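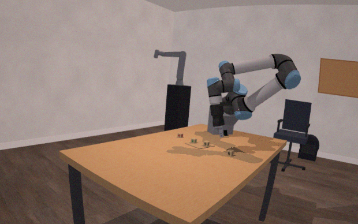
18/10/2019. Third meeting about the new packing cell and I still don't know what I'm going to be doing in January. Maysoun Najjar came down from Yammine with her laptop and ran the simulation for us again. An arm with light blue caps on its joints over a wooden-topped table, four little cubes, and an office chair off to the right with nobody in it. Rasha leaned over and whispered, "That's your seat." I laughed, then I didn't like it much. The cubes are supposed to stand for our sample boxes. Ours come in dented, taped twice, with the label half off, and I asked where those were in the program. Maysoun said edge cases come in phase two. Phase two isn't in the budget, I've seen the sheet.

The number they keep repeating is 970 boxes a shift. Sawsan and I did 1062 between us one day in September, with the tape gun jamming, and no one made a slide about it.

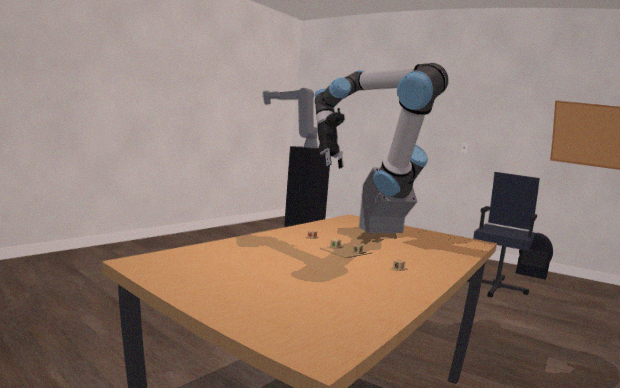
Nizar says no jobs will go, people will "move up to supervising." I asked if supervising pays more. He said that's a conversation for later. At Milletti they told Paraschiva the same thing and she supervised for five months, meaning she stood there and cleared faults, and then they cut her hours. She said the standing was worse than the packing ever was.

I'm not against the thing. My wrists would be glad of it. I just want to see it take 300 real boxes off a real pallet before I clap.

Training forms are due next week. Haven't signed mine. Must call Mom about the stove.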